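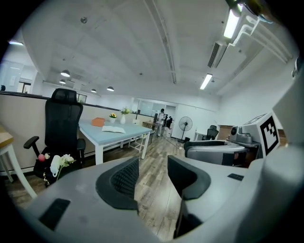
We've had the Fandarum hand-held gripper kit on loan since March and I said I'd post something once we'd used it enough to have an opinion. So, a few posts. I'm not paid by them and the kit goes back when the loan ends.

What you get: 2 grippers, one for each hand, a charger, a bag of spare finger pads, and a login for the upload service. The service is run by Fokivia, which is a separate company. You will be dealing with both if something goes wrong, so save both support addresses.

The job we use it for is tabletop work. Pick up, put down, open, close, move to the other side. You hold the grippers, do the task by hand, and the recordings go toward training an arm later. We don't own an arm yet. You don't need one to use the kit, and that was the main reason we asked for it.

Setup. The printed guide says to do the calibration before anything else and it means it. I skipped it on the first day and had to throw out the whole morning. Calibration takes 4 minutes once you know the steps. The first time took me a lot longer, mostly looking for the right menu.

The grip itself is good. The trigger has a long pull and you can stop it partway without your finger shaking. For small flat things I still have to slow down and come in at a low angle. Closing on something with rounded sides is easier than I expected.

Weight. Fine for short sessions. After a long one I feel it in the wrist, the right more than the left. We now swap people after 29 takes. That number came from when I started getting sloppy, so yours may be different.

The finger pads are a wear part. Fandarum sells them in packs and swapping a pad is quick, but the old glue is a pain to get off. Use a plastic scraper. I used a metal one and left a scratch on the finger. It still works, it just looks bad.
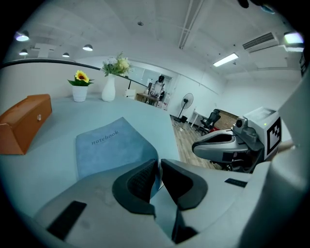
On choosing objects, I'd start with things that differ in how they feel to pick up. Soft covers, hard corners, something with a lid, something that tips over if you bump it. We spent the first week on plain blocks and those recordings were too easy to be much use.

Flowers are harder than they sound. Get hold of the vase and you're fine. Go for a stem and the whole arrangement wants to come with you. I'd leave stems until you have some hours in.

Upload. Fokivia's app checks each take and rejects the ones where tracking dropped out. Out of our last batch of takes, 82 went through on the first try. The rejected ones come back with a short code and no explanation. There is a list of codes on the support site but you have to be logged in to see it, and search won't find it. Look under Account, then Downloads. I don't know why it's there.

Most of my rejects were my own fault. I had turned too fast between the table and the shelf and tracking lost its place. Slower turns fixed most of it. The rest were from waving one gripper right in front of the other.

Support was decent. Fandarum answered the same day both times I wrote. Fokivia took longer and sent me a form to fill in before they'd look at anything. Once the form was in, they sorted it out.

Someone asked how it compares with the Lustness kit. I only had that one for two days at a training course so take this lightly. Lustness is lighter and the case is better. The trigger is worse – it's close to an on/off switch, and you can't hold a half-open grip for long. If you only do big objects you may not care.

The paper manual is a translation and it shows in places. "Release the mouth" means open the fingers. The Grigaitė guide is much clearer, and it covers the same model apart from the older charger. It's a PDF, and I printed it and keep it with the kit.

Price. Fandarum quotes per kit and the upload service is billed separately by the month, so ask for both numbers at once. We got the kit quote first and thought it was the full cost. It wasn't, and we had to go back and redo our budget request.

Would I buy it? For our kind of work, yes, with an extra pack of finger pads in the first order. For one short project I'd ask for a loan and see how far that gets you. They do say yes to loans if you tell them what tasks you plan to record.

22 September 2021 update: a new app version is out and the reject codes now show one line of text next to them. Calibration menu has moved again. It's under Devices now.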